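Field Coordinator, Soler River Flow Project (part-time, three-season contract)

Flostlow is looking for someone who likes rivers enough to stand in one in March.

We work with the irrigators, towns and anglers of the lower Soler, all of whom agree that there should be more water in it and that somebody else should put it there. Our job is to work out how much the river needs in each season, when it needs it, and which diversions could shift their timing without ruining anybody's hay. We have been at this for three years. We have a decent flow model, a very long spreadsheet, and a growing collection of waders with one good leg.

The work

You will look after the gauging sites between the Sotby weir and the Ilutura confluence. That means measuring discharge, downloading loggers, clearing whatever the river has wrapped around the staff plates, and writing down what you found in handwriting another person can read. You will also survey riffles for spawning gravel in the fall and help with the fish passage counts at the weir in spring. Last spring's count came to 977 fish, and the argument over whether one of them was a trout is still open. You may be asked for an opinion.

The other half of the job is talking to people. Ditch riders, mostly, and the ranch families at the top end, and the town of Sotby's water department, which consists of two people and a truck. A good coordinator can explain environmental flows at a kitchen table without using the phrase "environmental flows." You will get coffee. You will also get the history of the 1067 ditch, so numbered for its headgate permit, and you should hear it through at least once before suggesting changes to it.

What we need from you

A degree in hydrology, ecology or something close, or enough seasons of fieldwork that the degree would be beside the point. You should know how to use a current meter and what a rating curve is for. Comfort with R or Python helps. Comfort with a post-hole digger helps more often.

A driver's license and a tolerance for washboard roads. The project truck has a heater with two settings, off and Sunday roast.

You must be able to walk on slick cobble carrying a load, and be willing to turn around when the water says so. We have never disciplined anyone for coming home without a measurement.

Useful but not required: experience with water rights, a boat handling certificate, some Spanish, the ability to back up a trailer while being watched.

What we offer

Twenty-four hours a week, more during spring runoff and fewer in the dead of winter, with hours averaged over the contract so your rent stays predictable. Paid training in swiftwater safety. Health coverage from the first day. A desk in the Sotby office, near the window, which you will share with the sediment samples until we find them a shelf — a search now in its second year.

The pay is grant-funded and reads like it. We'll give you the exact hourly rate before the interview, so you can decide whether to iron a shirt.

How to apply

Send a resume, the names of two people who have worked outdoors with you, and one page on a river, creek or ditch you know well. It doesn't have to be a famous one. Please don't send us a page about resilience. Applications go to Tassanee Suwannarat at the Flostlow office by the end of September. Interviews are held in Sotby and include a short walk along the bank, so bring boots. 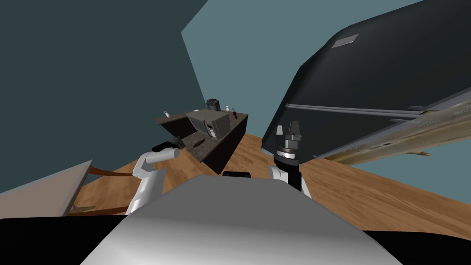 Lamai Ongart: Is the weir count open to someone who can only do spring? I can't commit to three seasons, but I've run a current meter before and I'd happily do the early shifts. Also, would a page on an irrigation canal count, or does it need to have been a river at some point?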